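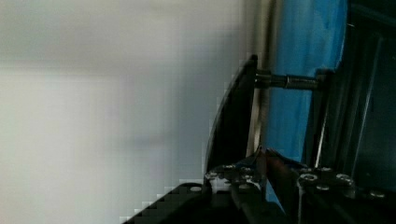 Reginald Begay wrote to us in July that he had read this whole page twice and still didn't know whether he would be cooking on a range or in a toaster oven. He asked us to say so near the top. The answer is a toaster oven.

## About Nalgate Kitchen School

Nalgate teaches everyday cooking to adults who live with a small kitchen or hardly any kitchen. Many of our students rent a single room. Others have moved out of a family house and are learning to cook for one. The courses use a countertop oven, one burner, and a short list of tools that fit in a cabinet.

We opened on Prado Street with one class and a borrowed sink. The school now has two rooms in the Jistell Building, and 263 people have finished the basic course. It runs for 20 hours, split into evening sessions, and costs $78 with ingredients included.

## What we cook with

We buy ordinary household equipment. A colander, a few plates, a mixing bowl, a sheet pan, and a good knife will get a student through the first half of the course. We prefer an oval colander to a round one, as it takes up less room in a narrow sink and works for salad greens as well as pasta.

Work is done on white tabletops. They show crumbs and spills, so they get wiped more often, and a student can see at a glance what still has to be put away.

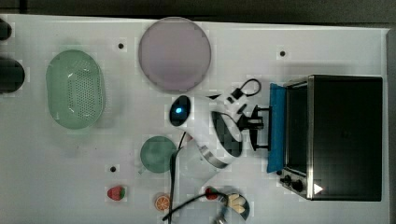 Each session starts with laying things out. Students set the oven where its door can open all the way, put the washing and draining things to one side, and keep a plate within reach for finished food. Fruit and vegetables are rinsed before anything is heated. At the end, everything is washed, dried, and returned to its own shelf, and the oven tray is cleaned last.

The recipes come in a spiral-bound book we print ourselves, called *Drumari*. It has 80 pages, and the back section is left blank for notes. It covers baked eggs, roasted vegetables, fish in foil, toast in several forms, and a strawberry crisp that fits a small dish.

## Coming to a class

Wear closed shoes and tie back long hair. Aprons and towels are provided. Tell us about allergies when you sign up, and we will change the shopping list for your group. Students may take leftovers home if they bring a container with a lid.

Page last updated September 2019.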